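Nekley wrist camera kit, after 200 demos
Posted Jan 6, 2026

I've been collecting grasping demos for a small learned policy, and for most of that stretch my wrist view came from a webcam and a lot of zip ties. It slipped, I re-taped it, it slipped again. So when Maddocks had the Nekley kit in stock I finally ordered one, and I've now put 200 demos through it (plus a pile of bad takes I threw out), which feels like enough to have opinions.

In the box you get the camera, a clamp bracket, a long cable and a bag of screws. The bracket is the best part! It grips hard, it hasn't crept at all, and I can take it off to get at the gripper and put it back in the same spot thanks to a little locating pin. With my old setup every removal meant calibrating all over again. I did it 2 times with this one, and the second time was only me being nervous.

Setup took an evening. The instructions assume you're running Gindumberg for recording, and I use Flelov, so I had to poke around in the settings to get the timestamps lined up with the arm's joint readings. Do this before you record anything. I lost my first 14 demos to a lag I didn't notice until I played them back and saw the gripper closing well after the numbers said it had. That one's on me, but a line in the manual would have been nice.

Picture quality is good where it counts. The view is wide, so you still get some of the surroundings when you're right up on an object, and matte things like cardboard or cloth come out clean. Shiny and clear stuff is harder. Get close to something curved and see-through and a good part of what you record is the room, bent around it, with the lights blown out to white.

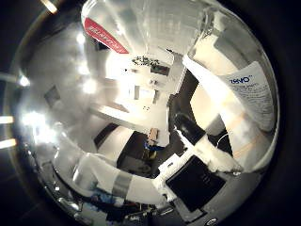
I ended up locking the exposure by hand, and I'd tell anyone to do the same. On auto it hunts every time the arm moves in, and then the same object gets brighter and darker halfway through a reach, which I really don't want a model to pick up on. With it locked the highlights still clip, but at least they clip the same way from one demo to the next.

Gripes: the cable is stiff and tugs a bit when the wrist rolls all the way over, so leave a generous loop. The status light faces the arm, where I can't see it while I'm teleoperating. And the recording software splits files at 600 seconds with no way to turn that off, so a long session needs stitching afterward (I wrote a script, it's fine, I'm still grumpy).

Would I buy it again? Yep, for the bracket alone. If you mostly work with boxes and blocks you'll be happy on day one. If glassware or clear plastic is your thing, plan on spending some time with your lamps first. I'm moving mine off to the side this week and recording a fresh batch, and I'll add a note once I've trained on it.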